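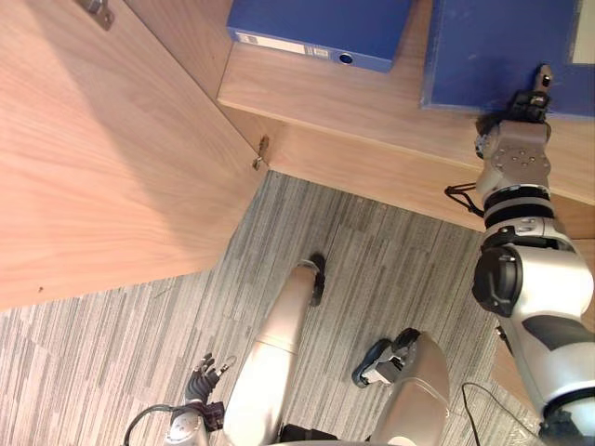

Right hand at the blue folder, cabinet side of the office.

To: Limier office automation list
Date: Mar 20, 2024
Subject: Re: Re: filing robot, who does what now?

Replying to the Flarnano site, whose question I've left in below.

> We have 13 cabinets of binders and a records desk that is
> nervous. Does the machine take over the filing, or do your
> people end up babysitting it? And did you have to buy new
> furniture? The Ikari folks told us handles would be trouble.

Same nerves at our place in November! The records desk still owns the filing. They decide what goes where, what gets pulled and what gets shredded, and the robot gets the fetching and the doors. We have 327 binders on the active list, a lot of them on low shelves, and the bending was the part everyone complained about (my own knees included). 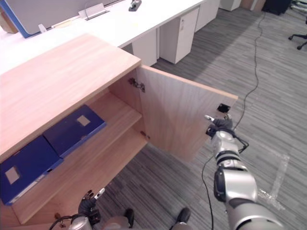 We bought no furniture. What we did change was the labels. The old ones were handwritten and every person had their own system, so two of our clerks rewrote the lot, and now they are the ones we all go to when a binder lands in the wrong spot. It's a real job with a real title, and it came with 300 a month on top of the old pay. I was so glad to see that go through.

Babysitting: yes, some. Somebody from records is on shift whenever it runs, and they can stop it without asking a supervisor. Please get that in writing before you start. Mavromatis didn't, and spent weeks arguing over it.

Handles are one thing, but ask Ikari about door edges too. Our clerks had strong opinions on how far a door should swing into the walkway, and they were the right people to ask.

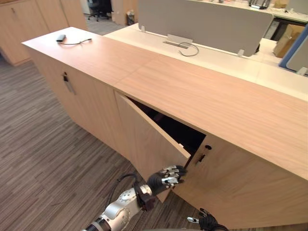
Hand on the edge of a partly open door, low oak-finish unit.

The archive room, 3,000 boxes, is staying with people for now. Happy to send our shift sheet and the label rules to anyone who wants them, just write to me off list.

Records lead, Limier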